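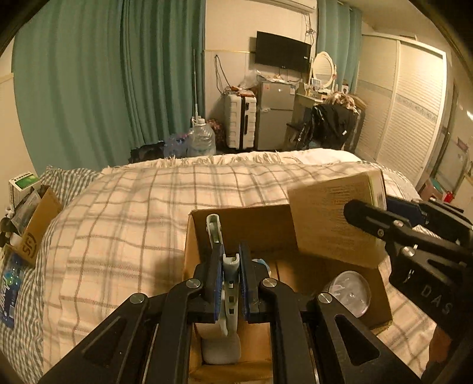

Note-taking tablets: what changed with the Felgate update

Many readers wrote to me after the last newsletter to ask if they should install the new software on their Felgate tablet. I have used it every day for 39 days now, so I can give an answer, even if it is not a complete one.

The most important change is in the handwriting. Before, when you wrote quickly, the line came a little late after the pen, and with small letters this was very annoying. Now the delay is shorter. It did not disappear, and if you come from paper you will still notice it, but I stopped thinking about it after the first week. The eraser has also improved. It removes only the stroke you touch and no longer takes half of the word next to it.

The second change is the one I like less. Felgate moved the notebooks into the same list as the books. If you have a small library this is fine. I have more than 100 documents on the tablet, and I now need to scroll past novels to find my shopping list. There is a filter at the top right, but the tablet forgets the filter every time it goes to sleep. I wrote to their support and they answered that they know about it. They did not say when it will be repaired.

Battery life is the same for me as before. Mitsuko Amano, who reads the proofs of this newsletter, has the smaller model and she says that hers is worse, mostly when the wireless is on. She turned off automatic sync and it helped. You can find it under Settings, then Account, then Sync, and not under Wireless, where I was looking for a long time.
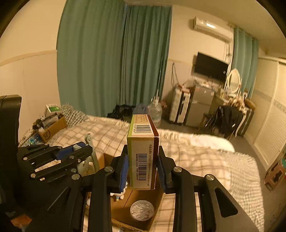
From the bedroom, December

A word about exporting. The old software could send a notebook only as a PDF. With the update you can also send it as plain text, and the tablet tries to read your handwriting. With my print letters it makes few mistakes. With my cursive it is not usable. In Italian it is better than in English, which surprised me, but maybe my hand is more careful in Italian. Please be aware that one text export can have at most 3000 words, and what comes after is left out without any warning. Cut a long notebook into 2 parts before you send it.

Some of you asked also about Pledaslow, the reading app that many people put on the tablet from outside the store. It still opens after the update, but the page-turn buttons do not work in it until you go to the app settings and choose them again. Clinasow works without any change. I did not try Galli, as I no longer have an account there. If you use it, write to me and I will put your answer in the next issue.

So, should you install it? If you write a lot by hand, I would say yes. If you only read, you can wait for the next version, and I hope that by then the filter will remember what we told it.

Nives Marchetti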